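The folding cell at Detitz was down again on Saturday, and Reginald Dvorak's note said only "arms sulking." Helpful, Reginald.

I started with the fingers, since they do the pinching and get none of the credit.

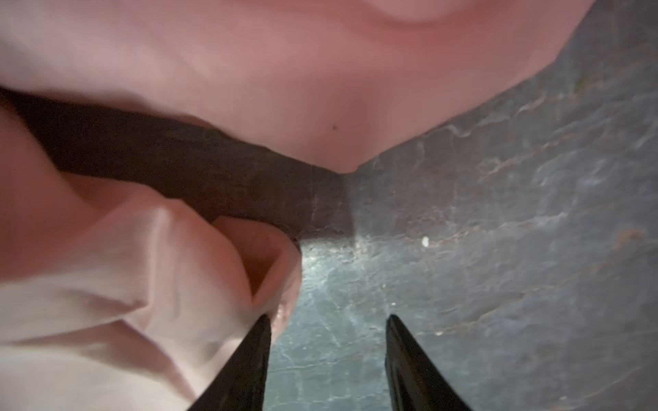 Thin cloth is rude to grippers. I re-zeroed both arms, ran 28 slow closes on each, then went after the cables, where my money always is.

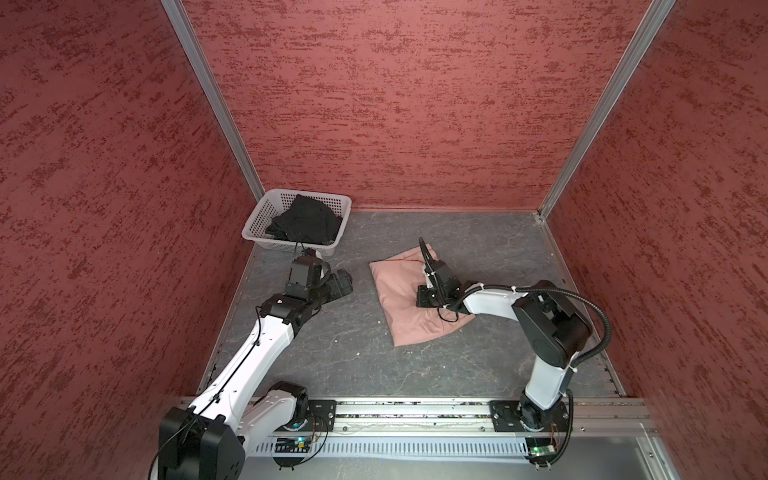

Both arms on the rail, right one over the pink cloth.

The manual wants the cable ties checked every 400 hours. Firouzeh Tehrani checks them whenever she walks past – her cell has not thrown a 2711 since February. Mine throws it like confetti.
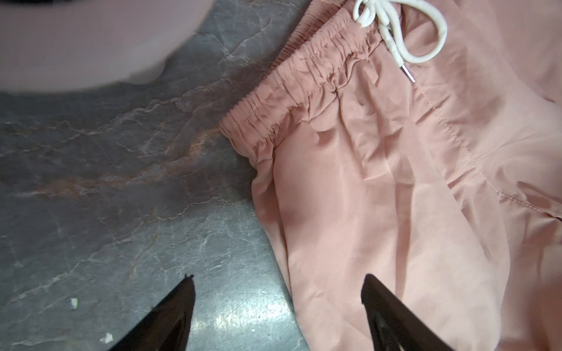 Wrist view is where I set the approach height, going down by up to 2 mm at a time and swearing in between. Waistbands get their own setting now. Next job is the floor, which wants a vacuum.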